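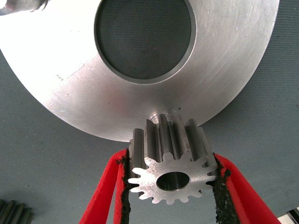 *Wrist camera view from a gear task: a small spur gear held between red gripper fingers at the lower rim of a metal disc.*

**Demonstration gathering** (also *demo collection*, in older notes *teach runs*) is the recording of examples for a learning system that controls a robot. A person moves the arm, or steers it from a distance, through a job. Camera pictures, joint angles and gripper opening get saved together. The saved run is called a demonstration or an episode. A policy is later trained on a pile of them.

## Background

Older factory arms were programmed point by point. Works fine when parts always sit in the same spot, poorly when they don't. Learning from examples was tried early on for simple reaching, then for contact jobs such as insertion, wiping and gear meshing. Cheap cameras helped a lot. So did cheap storage.

## Methods

**Hand guiding.** Operator grabs the arm and pushes it through the motion. Forces feel natural, but hands and sleeves end up in the video.

**Leader and follower.** Two arms. Operator moves the leader, the follower copies. Common for bench work. Most setups give little or no force feedback, so new operators tend to press too hard.

**Handheld gripper.** No arm at all, just a gripper with a camera on it, carried by a person. Fast to move between rooms. Needs position tracking afterward, which can drift.

**Controller or joystick.** Slow, and jerky in rotation. Still used for coarse moves.

## Gear tasks

Gear parts are a popular test. The teeth have to line up, the bore has to find its shaft, and a small error in angle stops everything. Metal parts also shine, so highlights shift as the wrist turns and a policy can latch onto glare instead of shape.

The Becerra set, put together by Faustino Cervantes, is one of the smaller gear collections. 500 episodes recorded, 303 kept. The rest were dropped for missing camera data, bad clock sync or an operator stopping halfway. It was recorded with 2 operators over 4 weeks, mostly in February. Start positions were changed between runs but the set of parts stayed the same, a limit Cervantes notes in the readme.

## Cameras

A wrist camera sees the fingertips and the part close up. Good for the last bit of alignment. Bad for knowing where anything else is, and a large part can fill most of the view. Many rigs add a fixed camera above or beside the table. Both streams need a shared clock, otherwise the picture and the gripper reading dont match and the episode is useless for fine work.

## Labeling and review

Each episode usually gets:

- task name
- operator code
- outcome (done, failed, aborted)
- notes on slips or regrasps

Practice differs on failures. Briltus format files keep failed runs in a seperate folder; Rondlow files mark them with a flag and leave them in place. Recoveries, where the operator misses and then fixes it, are often kept on purpose. Without them a policy has no idea what to do after a miss.

## Problems

Operators have habits. One always comes in from the left, another pauses before closing the gripper, and the policy picks up both. Pauses are the worse of the two: a trained arm may stop and stay stopped. Trimming idle stretches is standard, though cutting too much removes real waiting, e.g. for a part to settle.

Worn finger pads are another one. Grip changes over a long collection and early episodes may not match late ones. Pad changes should be logged. Often aren't.

## See also

- Imitation learning
- Teleoperation
- Vevine (episode viewer)
- Peg insertion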